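Clearing the marble-patterned table

2019-03-06

I finally got back to the big table. It has been the drop spot since August, and anything without a home ends up on it. The room is 44 square meters and we still manage to put everything on one surface.

The rule I used was simple. If it gets used at the table, it stays. If it gets used somewhere else, it goes there. Most of the paper went into the recycling. The Gramska catalogs went with it, and so did an old quote from Nomness for shelving we never bought.

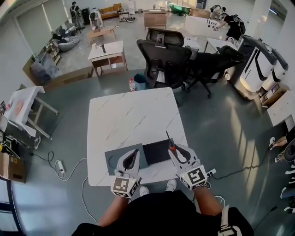 The table now, with the gray mat and the black pad. Office chairs behind.

I like the gray mat for small things. They don't slide on it, and they're easier to find than on the marble pattern, where the veining hides a dark screw very well. The mat was 40 at Brodesero and I would buy it again.

Still to do: the shelf on the left, and the floor. The power strips need a proper place, and I want the cables run along the wall before someone catches a foot. I'll start with the shelf, then order cable clips.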